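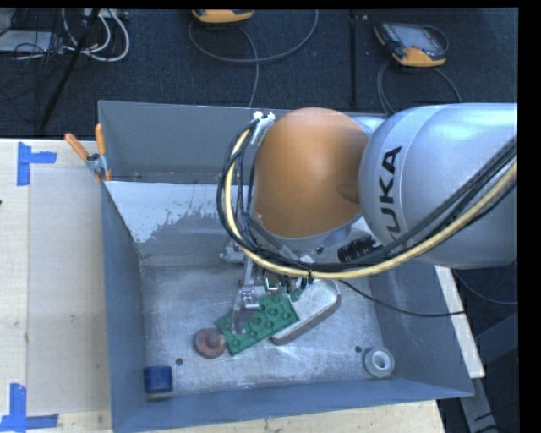

**Session 2: Walking meditation**
Notes for the Monday group, Skellitska house. Teacher: Mawuli Ayaaba

Last week we sat and followed the breath. Now we take the same attention to the feet.

Choose a path of 17 steps. Stand at one end, let the arms hang, and feel the weight on both soles. Then walk slowly and note two parts of every step:

- *lifting*
- *placing*

Say the words silently. If the mind goes to some plan or memory, note "thinking" and come back to the foot -- no need to be angry with yourself.

At the end of the path, stop, note "standing", and turn. Many students lose attention in the turn, so please make it slow.

Do not count to 1000 or any other number. Counting is for the breath exercise only.

**For next time:** walk before each sitting and write down which part of the step was less clear to you.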